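Keturell K117 Thermal Paste, Zinc Oxide and Silicone
Supplied by Grerkar
Order code: K117-25

Non-conductive paste for use between a processor and its heat sink. Gray, medium viscosity. Contains no metal particles. Suited to desktop and small server processors with a clamped or screwed heat sink. Not suited to bare-die laptop processors, where the layer thins out under repeated heating.

Pack size: 25 g tube with screw cap and flat spreader
Carton: 1,000 tubes
Shelf life: two years unopened, one year after opening
Storage: upright, cap down, out of direct sunlight

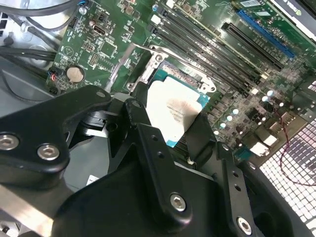 The paste does not cure. A heat sink fitted with K117 can be removed at any time by turning it a few degrees each way before lifting. Pulling straight up may draw the processor out of some socket types. Old paste should be taken off completely before a new layer is applied. Mixing with other pastes is not supported, including the earlier Keturell grade.

Applying the paste

1. Shut down the computer, unplug it and lay the case on its side.
2. Wipe the top of the processor with a lint-free cloth and isopropyl alcohol. Let it dry.
3. Check that the socket lever is fully down. Paste must not enter the socket.
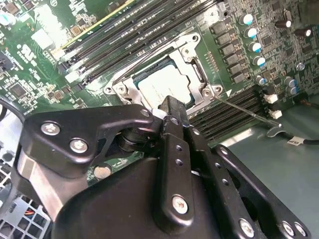
4. Place a bead the size of a small pea at the center of the processor.
5. Lower the heat sink squarely and tighten the screws in a cross pattern, two turns at a time.
6. Connect the fan before restoring power.

Coverage

One tube is enough for 25 desktop processors at the bead size given in step 4. Spreading by hand uses more paste and gives no measured gain on flat surfaces. Use the flat spreader only on large server processors.

Related items

Isaksson cleaning wipes, box of 117
Prudcombe lint-free cloths, pack of 25
K117 bulk cartridge, made to order, lead time from April

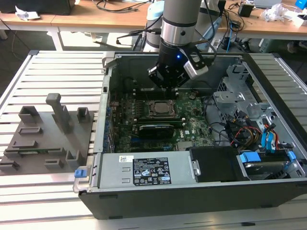

Grerkar Technical Products, Thermal Materials Department

Product questions: Lumturie Stan
Trade accounts and carton pricing: Rhodri Prydderch

Quote the order code and the batch number from the crimped end of the tube. Opened tubes cannot be returned. Safety data sheets are sent on request with any order.

Page revised 14th September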